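Mirnlow Kitchen Props
README for the tabletop set, version 4
Last revised 23 Feb 2026

What this is

Mirnlow is a set of ordinary kitchen and dining things, kept together with a written record of each one and a collection of pictures taken of them on a countertop. The set covers plates, bowls, cups, small utensils, play food and a few kitchen linens. This file explains what is in the set, how the records are laid out, how the names were chosen and what to watch for when using them.

The set began as a plain inventory list. People kept asking which bowl had been used in which session, and the list had nothing in it to tell one green bowl from another. The record format below grew out of that.

Contents

The current version has 1687 pictures and 372 item records. An item record is one physical thing, or one set of identical things bought together. A stack of matching saucers is one record with a quantity field. Two bowls of the same shape in different colors are two records.

The top folder holds:

items.csv - one line per item record
sessions.csv - one line per session, with the item numbers that were on the counter
pictures/ - the pictures, in one subfolder per session
notes/ - free text notes, where someone wrote any
CHANGES.txt - what was altered between versions

Not every session has a note. The early ones mostly do not.

Item groups

The records fall into 4 groups, and the group is the first field in items.csv.

Tableware: plates, bowls, cups, mugs, saucers, trays. This is the largest group. Most of it is plain and in solid colors, with a lot of pastels. Patterned pieces are in the set but there are few of them.

Utensils: spoons, forks, spatulas, tongs, whisks, measuring cups. Sharp knives are left out. Butter knives are in.

Play food: fruit, vegetables, bread and eggs. Real food was used in a handful of early sessions and dropped because it bruised and changed color between days. Those sessions are marked "real" in the notes column.

Linens: dish towels, napkins, pot holders, placemats. These are the hardest to describe in a fixed way and their records are the least complete.

Fields in items.csv

group - one of the group names above
item_no - a number, never reused, even after an item is retired
name - the short name, for example "bowl, serving, green"
color - main color in everyday words
finish - matte, glossy, mixed or unknown
size_class - small, medium or large, compared with other things of the same kind
quantity - how many identical pieces
supplier - where the item came from, if known
status - in use, spare, retired or lost
remarks - anything else

Size class only means something within a kind. A large spoon is much smaller than a small tray. Some people sort the whole file on this column and then write to us about the results, so please read that sentence twice.

Colors

Color names are kept simple on purpose. We use red, orange, yellow, green, blue, purple, pink, brown, black, white, gray and clear, with "light" or "dark" in front when there is a good reason. The soft greens gave the most trouble. One person writes mint, another writes sage, and a third writes pale blue. All of them are now "light green" in the color field, and whatever the first person wrote has been moved to remarks.

The color is recorded under the room lights with the blinds down. Sessions run later in the day look warmer in the pictures, and the item records were not changed to match.
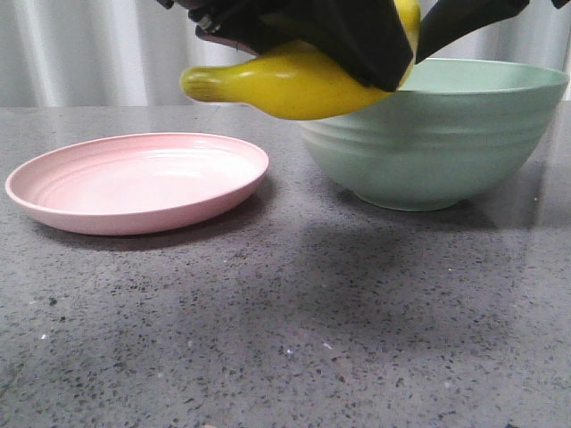
Curninard Home Objects Group
Serving and sorting: a toy banana with the green serving bowl and the pink plate

Serving and sorting sessions use tableware and play food together. Fruit goes into a bowl, onto a plate or from one to the other, and the counter is reset before the next round. The deep serving bowl has a matte finish, and the banana is a glossy yellow with a slightly darker tip. The two are easy to tell apart at a glance, and that pairing comes up often in the sessions.

Session types

The type column in sessions.csv takes one of these values:

serve - food is put in or on a piece of tableware
sort - things are grouped by kind or by color
stack - plates, bowls or cups are stacked or unstacked
clear - the counter is emptied into a bin, tray or rack

A session that mixes two types gets the one that takes up most of it. The other goes in the notes.

A single picture does not tell you which way a thing is moving. An item over a bowl may be going in or coming out. Use the order of the picture files within the session folder if direction matters to you. The file names are numbered in the order taken, and the numbering starts over in each folder.

How the counter is set

The counter is wiped down and left bare before a session. Larger pieces go down first, usually a bowl and a plate with a space between them. Smaller things are placed after that. Starting positions are varied by hand and were not measured. If you need exact positions, this set does not have them.

Bowls with a wide rim hide whatever is behind them, and deep bowls hide most of what is in them. In sessions.csv an item is listed if it was on the counter at the start or was brought in later, whether or not it shows in every picture.

Play food

Most of the play food came in mixed boxes under the Panagiotou name. The pieces vary in size from box to box, so a replacement lemon may be a bit larger than the one it replaces. Each replacement has its own item number, with the old number in remarks.

Glossy pieces pick up fingerprints and small scuffs. They are washed in warm water with dish soap and dried with a towel. Please do not put them in the dishwasher. A batch of vegetables went through one in November and the paint came off the carrots. The carrots are retired now, but they still turn up in older pictures with their original item numbers.

Tableware care

Matte bowls and plates mark easily when metal is dragged across them. Use the wooden or silicone utensils with those. Pieces with chips are taken out of use and marked retired, and the pictures from before the chip stay in the set.

The Atard plates look nearly the same as an older set we had before them. The Atard ones have a slightly raised ring on the underside, and that is the only dependable way to tell them apart when putting things away. From above they look alike, so records from the changeover sessions carry both item numbers.

Storage

Things are kept in clear bins by group, with tableware on the low shelves. Put a paper towel between matte bowls when nesting them. Linens go back folded in thirds, the same way each time, as the fold lines show when they are laid out. Lids stay with their containers. If a lid is missing, write it in the notebook on the shelf and change the status of the whole item to "spare" until it is found.

Known problems

The quantity field is out of date for cups. Several were broken and not all of them were written down.

Finish is "unknown" for most linens, and it should probably be blank for that group.

Some of the longer names use "dish" where others use "bowl" for the same shape. Searching on both is safest. We plan to settle on "bowl" but have not gone back through the old records.

A few session folders have a note that refers to an item by nickname, such as "the big green one" or "the ugly mug". The item number has been added after the nickname where we were sure of it.

The supplier field is empty for anything that came from someone's own kitchen.

What the set is good for

It suits work on naming and finding household things, comparing tableware of different colors and shapes, and looking at simple kitchen tasks such as serving and clearing. It has also been used as a plain shopping reference when putting together a similar shelf of props.

It is a poor match for anything about real cooking. There is no stove, no hot food and no liquid in any session. The selection also leans toward the kind of tableware sold in bright, inexpensive sets, so heavy stoneware, cast iron and fine china are missing. Do not take the mix of items as a picture of what homes in general contain.

Corrections

Send corrections with the item number and the session folder name. Corrections to color need a reason beyond the picture itself, such as having the piece in hand. Fixes go into the next version and are listed in CHANGES.txt under the item number.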